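Plirngate bridge board – progress report to Govorico, February

Quick one this month, sorry, writing between test runs.

Where we are

Board rev B is back from the fab and all of them power up. Rev A had the level shifter wired backwards on the receive side, fixed now. Both serial ports come up at boot and the firmware passes data from port one to port two and back without dropping anything at 9600. That was the milestone for this period so I'm calling it met.

At 115200 it is a different story. Short messages fine. Long bursts lose bytes, always near the end of the burst. Receive buffer is too small and the main loop spends too long writing to the SD card. Bumped the buffer to 800 bytes and moved the card writes out of the loop. Losses went from every burst to 79 bad bursts in the overnight run. Better, not done.

Also found the watchdog was resetting the board when the card was slow to answer. Looked like a power problem for two days. It was not a power problem. Watchdog timeout is longer now and the card driver gives up by itself after 300 ms and flags an error.

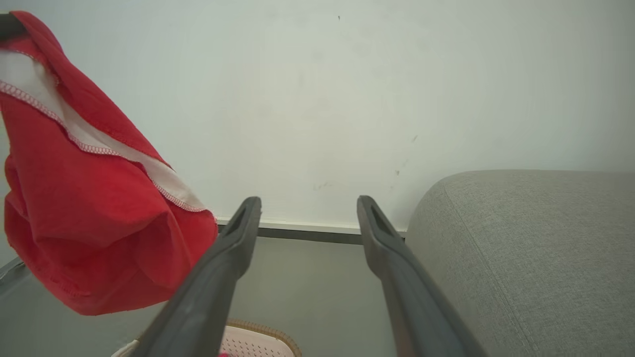
Next thing on the list is the clock drift. The two ports are clocked from the same internal oscillator and it wanders when the board warms up. At low speeds you never see it. At the top speed we get framing errors after the enclosure has been closed for a while. Options are an external crystal (small layout change, rev C) or calibrating against the host at startup. I'd go for the crystal. Calibration is more code and I don't trust it in the cold.

Parts

Sýkora delivered the connectors, right ones this time. The Numik voltage regulators are still on back order, no date. I have enough left from the first batch to build what we need for the field test but no spares after that. Looked at a substitute – same footprint, runs hotter. Would rather wait.

Ordered 100 ferrite beads becuase the minimum order was 100. They are cheap, not worth a discussion.

Software side

Config tool reads and writes settings over USB. Baud rate, parity, stop bits, log on/off. Still crashes if you unplug the board in the middle of a write. Known, on the list, low priority unless you tell me otherwise.

Log format changed: each line now starts with the port number and a tick count. Old logs will not open in the new viewer. If anybody on your side is keeping old ones, keep the old viewer too. Converter script is half writen.

Documentation is behind. The pinout page is right for rev B, everything else still describes rev A. Don't hand it out yet.

Money

Inside budget for the period. The second board order was moved forward from next period, so it will look like overspend on hardware and underspend on the line after it. Evens out. Receipts are in the shared folder, except the connector one, will add it when Sýkora sends the corrected invoice.

Slipping

Field test moves back two weeks. Reason is the byte loss at high speed, no point putting boards out in the field with that open. Final report date doesn't change.

Need from you

– yes or no on the external crystal, before the rev C layout goes out
– confirm that 115200 is really required at the test site or if 57600 would do. At 57600 everything passes today
– the wiring diagram for the existing controller, the one I have is missing the ground pin on the second connector

Overnight run with the new buffer starts again Sunday, will send the log as soon as it stops.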